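그리퍼 예산 짜다가 엑셀만 닫았다 열었다

연초에 장비 예산 남은 걸로 핸드 그리퍼를 더 들이기로 했는데, 견적 받고 나니 머리가 더 복잡해졌다. 본체는 Zandum 쪽이 한 대 425달러, Pradari는 287달러. 숫자만 보면 고민할 것도 없는데 (나도 처음엔 그랬다!) 문제는 손가락 패드다. Pradari는 패드만 따로 안 팔고 손가락을 통째로 갈아야 한다. Zandum은 패드 한 쌍이 34달러.

작년 12월에 예산표 만들 때 소모품 칸을 아예 안 넣은 게 나다. 본체 값만 적어 놓고 뿌듯해했지... 패드 모서리는 쓰다 보면 이렇게 된다.

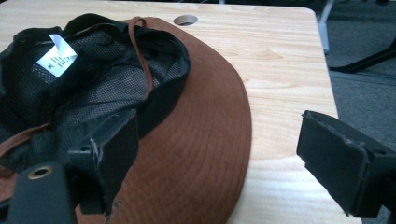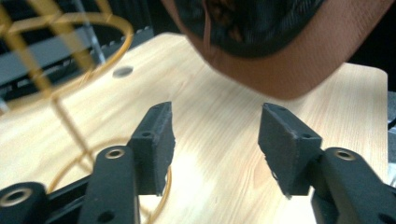
모자나 천 종류를 많이 다룰 계획이면 패드 값을 먼저 계산해 보시길. 우리는 두 달에 한 번 교체하는 걸로 잡고 다시 돌려 봤더니 Zandum이 낫다는 쪽으로 기울었다. 다만 배송이 느리다. Aníbal Castaño 씨한테 메일로 물어보니 본인은 Tollgate 통해서 샀고 통관 서류도 그쪽에서 다 챙겨 줬다고 한다. 부럽다 진짜.

그래서 지금 계획은 Zandum 2대에 패드 넉넉히, 그리고 나사랑 인서트도 여분으로 한 봉지씩. 책상은 있는 거 그냥 쓴다. 의자는 바꾸고 싶은데 그건 다른 예산이라 말도 못 꺼냈다 ㅠㅠ 견적서 다시 오면 배송비까지 넣어서 표 올려 볼게요.

공감 34 · 댓글 2

최근 글
- Ross 거치대 한 달 써 본 후기
- 해외 장비 살 때 관세 계산하는 법
- 케이블 정리, 또 실패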